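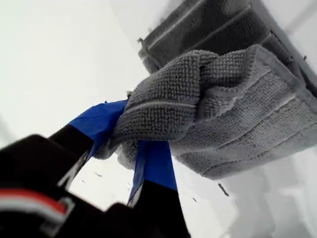
关于我们

嗨,你好!我是 Joaquim Meireles,Stunik 的创始人,也是这里接电话最多的人(名字确实不太好念,客户一般叫我老周,跟我姓什么没关系,叫着叫着就习惯了)。

Stunik 是一家做邮件营销和客户通讯的小工作室。说白了就是帮中小商家写邮件、发邮件、整理客户名单,再把那些发出去没人打开的邮件一封封拎出来看,到底是标题的问题、时间的问题,还是压根就不该发。我们不做视频,不做投放,也不帮人运营短视频账号。每个月都有人来问,我一般会推荐几家认识的同行,大家不用不好意思问。

我是怎么干上这行的

我之前在一家做厨具批发的公司上班,公司叫 Nogueira,管的是售后。当时老板每个季度给所有客户群发一封邮件,附一个特别大的产品目录,然后我就开始接电话,十个里面有八个是问“怎么退订”。后来有一次目录没赶出来,我临时写了一封很短的信,讲铸铁锅生锈了怎么救,落款写了我自己的名字和分机号。那周我收到的回信比前面一整年都多!有人问锅,有人问锅盖能不能单配,还有位开小饭馆的大姐一口气订了16口炒锅。

我从那封信里尝到了甜头,就开始琢磨这件事。下班以后给朋友的花店写,给楼下的牙科诊所写,写到第三家的时候人家非要给钱,我才想到这也许可以当个正经营生。

Stunik 现在有7个人,两个写文案,两个管名单和发送,一个做设计,一个管客户对接,再加上我。办公室在二楼,楼梯有点陡,来的时候慢点走。 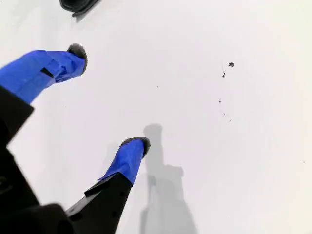
我们平时都做些什么

最常见的是月度通讯。你每个月跟我们聊一次,半小时就够,告诉我们店里最近有什么事:新到了什么货,哪个师傅回来上班了,哪款卖断了还在等。我们回去写成一封像人写的信,先发给你看,你改,改完我们再发。很多客户一开始说“我没什么可讲的”,聊到二十分钟的时候根本停不下来,我特别喜欢这个时刻。

第二块是自动邮件,比如新客户的欢迎信、下单后的提醒、很久没来的老客户的问候。这类信写好一次能用很久,所以前期我们会磨得比较细,一般要改两三稿。有的客户嫌慢,我理解,可一封语气不对的欢迎信会跟着你好几年,我还是想多花几天。

第三块不太好看但很要紧,就是洗名单。我们接手过一份名单,同一位客人在里面出现了21次,每次名字的写法都不一样(可怜的人,每逢促销就被轰炸一轮)。重复的、失效的、早就说过不想收的,都要清掉。清完名单通常会变短一大截,有的老板看了心疼,我都会提前打个招呼。

几条我们自己的规矩

没有经过本人同意的地址,我们不发。买来的名单也不发,给多少钱都一样。退订链接要放在看得见的位置,字号和正文一样大。标题里不写“最后机会”,除非真的是最后一次。

还有一条是我个人的毛病:一封信里感叹号最多2个。我自己聊天的时候感叹号满天飞,你看这一页就知道了,所以这条主要是同事用来管我的。

和我们合作过的人

Bedo 是跟我们最久的客户,做床品和窗帘的,店开在老城区。一开始他们只想在换季的时候发发优惠,现在每个月都有一个小栏目,专门回答客人来信,什么羽绒被能不能机洗、窗帘买长了怎么改。上个月的那封讲的是怎么量飘窗,回信我们到现在还没回完。

Rorkley 是一家修自行车的铺子,老板不爱说话,我们的月度通话经常八分钟就结束了。他的信也短,通常就四五行,末尾写一下这周哪天关门早。打开率在我们所有客户里排第一,文案同事为此受了不小的打击。

除了他们,还有几家诊所、一家琴行、一个教大人游泳的俱乐部,也有像 Nogueira 这样的老东家(对,他们后来成了我的客户,目录也终于不做附件了)。

收费和时间

我们按月收费,看你要发几封、名单有多大,第一次聊完会给一张写清楚的报价单。合同按季度签,不想续了提前两周说一声就行,名单和写过的所有稿子都归你,打包带走。新客户从第一次通话到发出第一封信,通常要三个星期,年底会更久一些,十一月来找我们的朋友请多包涵。

暂时不接的活儿也说一下:群发短信、政治类宣传、代写好评。最后这一项真的有人问。

想找我们聊聊?

发邮件最快,我每天上午都会回。写的时候不用太正式,讲讲你卖什么、现在有没有名单、最近一次给客户写信是什么时候,从来没写过也没关系。要是手上有一封自己不太满意的旧邮件,一并转过来,我看了会给你回几句意见,这个不收钱。

想先看看我们怎么写信的,可以订阅 Stunik 自己的通讯,每两周一封,周二早上发,偶尔会拖到周三(上次是我写太长了被退稿)。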